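June, after tea

Another day of phone bits. I said in the last entry I'd believe in the Vendard job when I saw the first carton go out the door, and I still haven't seen a carton. What I have seen is a lot of grey plastic and a lot of people telling me how simple it is.

The order, for my own memory when I read this back and wonder what I was on about: 2,600 phone cases for the Rustenbridge shop, each one to be laid in its tray with a clear strip, lid on, done. Somebody at Vendard worked out that a person can finish one in no time at all. Somebody at Vendard has, I suspect, never tried to get a bit of clear film to lie flat when it doesn't feel like it. They sent a sheet of instructions with four drawings on it, and in the third drawing the strip has changed ends. I rang and asked which end was right. "Either should be fine," they said. Should be.

The trial bench is at least decent. Light wood top, grey carpet underneath, and a big white sheet laid over most of the table so the dark pieces show up. I was rude about the sheet last week (I called it a tablecloth) and I take a bit of that back. You lose a dark grey part on a dark bench in a second, and you lose a clear one on anything. It does slide around, though, and I don't see why a strip of tape is beyond the budget.

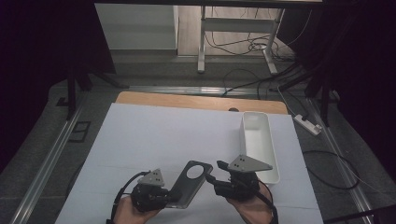

One dark grey back on the white sheet, tray off to the right.

I'm calling it a back. The paperwork calls it a cover on one page and a panel on the next, which tells you how much care went into the paperwork. Rounded corners, one big round hole near the end, and that's the whole of its personality. The hole is useful to us because it gives you a way to tell top from bottom without thinking. Lay it on a slant and you can still see which way it wants to go. I'd have put a mark on the tray as well, but no one asked me.

The trays I like less. Long, white, tall in the side. Tall sides are grand for keeping things in and a nuisance for getting things in, especially if you come at them from the wrong angle. We were told to keep the tray on the right. Fine for most. Gheorghița wanted hers on the left and was told it had to match the drawing, the same drawing with the strip at the wrong end. She moved it anyway when it got to morning tea.

By lunch the tally on the whiteboard said 53. By knock-off it said 102, and there was much patting of backs. I went through the finished pile before I washed my cup and I'd have sent a fair few of them round again. Strips in crooked, a couple in back to front, one with a thumbprint you could have used in court. If those count then yes, 102. Lusadcombe did 117 on their trial day, we're told, and I'd pay money to look in their pile.

The strip is where the time goes, whatever the estimate says. It's long and clear with a slight smoky colour, and it picks up every reflection going, so half the time you're chasing the shine and missing the edge. There's a small rounded opening near one end that you're meant to go by. Good luck finding that after three o'clock. I got on better tilting it up to the light first and only then bringing it down, and I offered this at the afternoon catch-up, where it was received as a colourful suggestion.
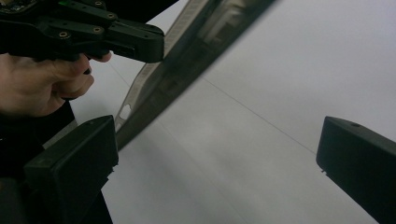
Gheorghița Pîrvu: I don't agree with you about the tilting, I think it makes it worse. Look for the ribbed edge, forget the hole. Once you've got that edge you know where the rest of it is, and you can keep it low the whole way. And my tray stays on the left.

She wrote that in under my draft when I left it open at the kitchen bench, so in it stays. I tried the ribbed edge on the last few. It was maybe a bit quicker. I'm not prepared to say more than that on a handful, and the band is so faint that I had to hunt for it as well, so it's one hunt swapped for another as far as I can tell.

Pop asked over the phone tonight whether it was skilled work. I said it was fiddly work. He said in his day those paid the same, and I have my doubts about that too.

Tomorrow there's meant to be a revised sheet with the third drawing fixed. I've pencilled in a question about the tape. Need to buy milk, and find my other glasses.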